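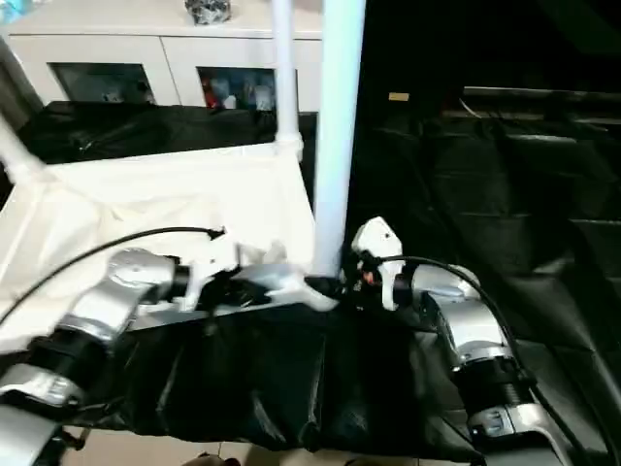
Laundry hamper

Home | Household A–Z | Furniture | Storage | Laundry
Print this page | E-mail this article

A laundry hamper is a container for clothes waiting to be washed. I've been writing the laundry entries on Workside for a while now, and this is the one I get the most mail about (people have feelings about hampers!), so I've stretched it out a bit since the August version.

Frame hampers

The kind I know best is the fabric hamper on poles, like the white one at the top of the page. You have a set of tubes, a cloth body that hangs from or between them, and that's pretty much the whole thing. The cloth sags into a sort of basin when there's little or nothing pulling it straight, and it wrinkles like any other fabric. Mine has never once looked like it did on the package.

Poles may be metal, plastic or wood depending on the maker. The Trokon folding model uses push-fit tubes, and you want to seat the corners before you hang the cloth, or you'll be doing it twice. The Briker is a little taller and holds around 60 liters, enough for a week of my clothes plus towels.

Other kinds

Wicker hampers are the old standby, usually with a lid. Rigid plastic ones wipe clean and have holes in the sides for air. Pop-up mesh ones fold flat with a twist I still can't do on the first try. Then there are plain drawstring bags, which slump on the floor but are so easy to carry that I keep going back to them!

Hamper or basket?

I use "hamper" for the thing that stands in the bedroom and "basket" for the thing you carry to the washer. Plenty of people swap them, and in Britain a hamper is more likely to have a picnic in it.

Care

Check the tag before washing the cloth. I do mine cold and hang it back on the poles a bit damp, so some of the creases drop out. White fabric shows everything, so dark jeans go in a separate bag at my place. If a tube cracks, Benavides sells spares in packs of 5.

See also: Clothespin | Drying rack | Ironing board

Print this page | E-mail this article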